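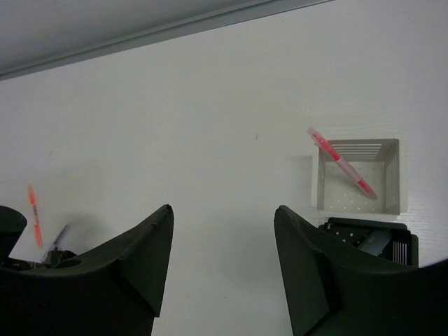 October, notebook, Trunmont bench, after lunch

Okay, picking up where I left off. Today was desk tidying again, the pens-into-the-basket chore, which I have now watched so many times that I put my own pens away without thinking (my wife would like it noted that this does not extend to the kitchen).

Where we are: a pen lying across the gray basket counts as in, even if one end is up on the back rim. Hideaki and I argued over this for most of the coffee break. He says if you asked a kid to put the pens away and one was poking out over the edge, you'd say fine, thanks, go play. I say a kid would get it flat if you asked twice, and we can't ask twice yet. We're going with his rule for now, but I'm writing "rim" next to each of those so we can pull them out later if Elmarie wants the strict number.

Strict or not, the score for the morning was 6 out of 10. Same as last time with the Purnuvico fingers, and those were slower! So the big dark fingers aren't hurting us on pens, which I really thought they would. They look way too chunky for something that skinny. What they do hurt is the view. When the black basket ends up right in front of the gray one, the right finger covers part of it and the wrist camera gets half a basket to work with. Rin wants to move the black one back a hand's width. I'd like to leave it where it is for a while, because real people's desks are like that, stuff in front of other stuff, and if we keep arranging the table to be nice to the arm we'll end up with a machine that can only tidy tables we've already tidied.

Also the white tabletop. Pale gray basket on white, with the shadow doing half the work of showing where the edge is. The red pen is easy, you could find it from across the room. The basket is the hard part. Wiroj suggested tape on the rim and I said no, same argument as above, and he rolled his eyes at me.

Timing: best full run 111 seconds. I timed myself doing the same thing left-handed with a sandwich in the other and it wasn't close, so no, it can't have my chores yet. Oluwaseun asked when he could have one for his garage, for sorting bits back into bins after a weekend of bike repair. I told him pens first, greasy bolts much later. Flanagan apparently have a shop-floor version that does bolts all day, but in a fixture, with every bolt facing the same way, and his garage is definitely not that.

To do:
- 2 more sets with the baskets where they are, before Rin gets her way
- dimmer lamp, see if losing the shadow kills it
- check the Mindik log for the four misses, I want to know if they were all at the grasp or if some were at the drop
- ask Elmarie about the rim thing

Someone has my good calipers again.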